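Bead and button sorters wanted, Orndale

Do you love small things in their proper places? The Grokinby craft library is getting ready to reopen in September, and we'd love some help! We have 1434 donated packets of beads, buttons and clasps to sort by size and color before then.
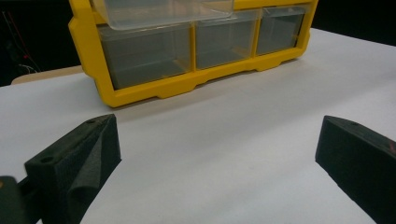

Sessions run two hours, starting at 6 p.m., and you can come to one or to all of them. No experience needed, just decent eyesight and a bit of patience (tea is on us). Ages 16 and up.

To join, call Marwa Belkadi at the front desk, extension 763.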